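The Sleeve

Anastasia Tsakiris had been at the Gerkcombe workshop for 2 months when they let her look after the Zamani on her own. Before that she had carried things for Kosent, who had looked after it since it came and who was now off with his knee.

He had left her a notebook. It had a red cover and most of the pages were about the right hand. The left hand got half a page, and the legs got a line that said to leave them alone.

She began with the thumb, as the notebook told her to. Power off, wrist locked, a soft cloth over the bench. The thumb had been creeping. Tell it to hold and it held, but after a while it gave a little, and then a little more, and whatever it was holding went with it. Kosent had written "belt, or the screw, usually the screw". She took up the small screw at the tip joint by a quarter turn, wiped the pad and eased the black sleeve back over the palm. The sleeve was the awkward part. If it was pulled too tight the fingers dragged, and if it was left slack it got into the knuckle.

Then she switched on and went through the checks. Open, close, each finger by itself. After that the bottle.
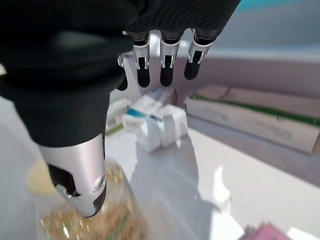 Reading time: 3 minutes

It was always the same bottle. Kosent had started with it and the numbers in the notebook all belonged to it, so there was no sense in changing. She read the thumb pressure off the screen and wrote it down: 471. The page before said 42, with a line under it and the word "bad".

"Hold," she said, though it didn't take orders by voice. She pressed the key.

She waited. She had meant to drink her tea while she waited but she stood and watched the number. It went to 470 and came back. Outside, somebody was trying to reverse a van into the yard and making a poor job of it.

When the time was up she rang Kosent.

"Screw," she said.

"Told you. What about the sleeve?"

"It's on."

"Is it on, or is it on properly?"

She looked at it. There was a fold on the back of the hand that she hadn't liked when she made it and didn't like now.

"I'll do it again," she said.

"Do it again and then do the drawer. The bottle only tells you about the thumb. With the drawer it has to lean, and the wrist cable comes over, and if the sleeve's wrong that's where it'll catch."

She could hear his television. He asked whether anybody had rung from Saltimora, where the machine was due to go next, and she said they had rung twice and she had told them December.

"Good," he said. "They'll want November. Tell them December."

She did the sleeve again. It took three goes, and on the last of them she worked it up from the thumb side with the flat of a spoon handle, a thing that wasn't in the notebook. It lay flat. She ran the open and close, and wrote in the margin, in smaller writing than his: spoon.

For the drawer she needed a second pair of legs in the room, because of the rule about leaning. She fetched the lad from the front office, who stood by the wall and asked if it knew he was there.

"It knows something's there," she said. "Don't shuffle." 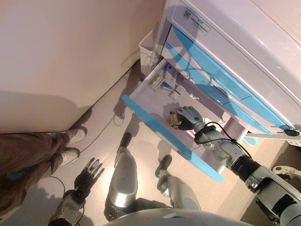
She kept her eyes on the wrist. The cable had room. The fingers stayed closed and nothing pulled at the knuckle, and she let the hold run its full time, then ran it again from the start with the arm a touch lower. There were 6 holds in the drawer test and she did all of them.

"Is that it?" the lad said.

"That's it."

"I thought it'd do more."

"You can go back now," she said. "Thank you."

She brought the arm home, locked the wrist and switched off at the wall. Then she sat down with the notebook and put the date at the top of a clean page, 28/07/2019, and under it the screw, the sleeve and the reading. She left a gap where Kosent always signed. After a minute she thought about his knee – and the stairs, and how long he had said it would be – and she signed it herself.

The tea had gone cold. She drank it anyway and went to see about the van.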